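Household Odds and Ends, sorting set
README

Last touched Friday, July 29, 2022. Written fast, will tidy up later. Ask Halyna Kostiuk if something makes no sense, she keeps the item sheet.

What this is

Pictures and item notes for small household stuff in gray bins. Kitchen sink things, bathroom things, whatever lives in a drawer. We wanted the kind of clutter people own, used or at least used-looking, and the notes say what each thing is for and which pile it ends up in. Four piles: wash-up, grooming, containers, misc. Misc is too big. Known problem.

The list started as a move-out inventory. Yamila Troncoso was clearing the flat on Toledo street and wrote down everything from under the sink, and the list was more useful than the one we'd planned, so we kept it. The Ultwood items got added after, then the Mulliren box.

What's in the folder

items.csv - one row per thing. Name, pile, main color, does it have a handle, hard or soft, notes
piles.txt - the pile rules, short
pictures/ - bins seen from above
old/ - leave alone, Afshin still needs it for the September merge

Columns are comma separated but the notes column has commas in it too, so it's quoted. If your spreadsheet splits it into extra columns, turn on quotes when you import.

Naming

Name the thing the way you'd ask for it across the room. "Dish wand", not "handled cleaning implement". Color goes second, and only if there are two of the same. Don't put the store name in. We had 28 rows with store names and Trinidad Arancibia had to strip them by hand.

If you can't tell what a thing is, write "unknown" plus color. Please don't guess. A guess gets copied into three other files and then it's a fact.

Piles

Wash-up: sponges, dish wands, scrubbers, cloths. A wand counts as one item with its head on. Loose refill heads are a separate row. Clear handles get marked "clear" even when the tip is tinted - put the tip color in notes.
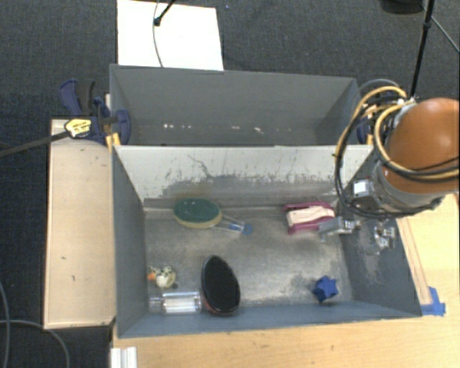 Grooming: combs, hair brushes, nail brushes. Big argument about brushes in general, see below. Anything with a brush face and no obvious job goes in misc till someone decides.

Containers: bottles, tubs, jars, lids. Empty or full doesn't matter for the pile. Clear bottles are a pain - they pick up the color of whatever is next to them, and people keep writing "gray bottle" because the bin is gray. It's clear. Write clear. If it's lying down, that doesn't go in the item sheet either, only in the picture notes.

Misc: everything else. Currently 17 rows marked unknown, most from the Mulliren box.

The brush argument

Cristóbal Ledesma wants brushes by use, Halyna wants them by shape. For now it's by use if the use is plain, otherwise misc with the shape in notes (oval, long, round). Bristle color goes in notes, rim or back color in the color column. Yes this means a black-faced brush can be listed as red. Search the notes as well.

Picture notes

One line per picture, plain words. Say which things are in the near bin and what's touching what, if you're sure. Left and right are as seen in the picture. Scuffs and scratches on the bins are not items, don't log them. Somebody logged a scratch as "string". It's fixed now.

Things partly hidden: name it if enough shows, else "unknown" plus color like above. Two-color things get both colors, bigger one first. If they're about even just pick.

Known problems

- color column has both "gray" and "grey", search for both
- "magenta", "pink" and "hot pink" all used, probably the same handful of things
- 6 rows have no pile at all, was going to fix those and ran out of day
- dish wand vs scrub wand, same thing, we settled on dish wand but the old rows didnt get changed
- handle column is yes/no except where Afshin wrote "sort of"
- item numbers skip, rows got deleted, dont renumber or the picture notes break

Not covered

No knives, no glass, no medicine. No food, apart from the tea tin, and that's in there as a tin. Furniture and big kitchen things are in the Skostidby list, separate folder, different columns, don't merge them.

Adding stuff

Copy the last row, change everything, next number up. Put your initials in the by column. Add the picture line the same day or it wont happen. If you need a new pile, talk to Halyna first.

Corrections

Send them to Afshin Nikzad with the row number. Just "the sponge one is wrong" is no help, nearly half of wash-up is sponges.

To do

- fill in the missing piles
- merge the pinks
- decide on brushes (Cristóbal + Halyna)
- go through the Mulliren unknowns with Yamila, she packed that box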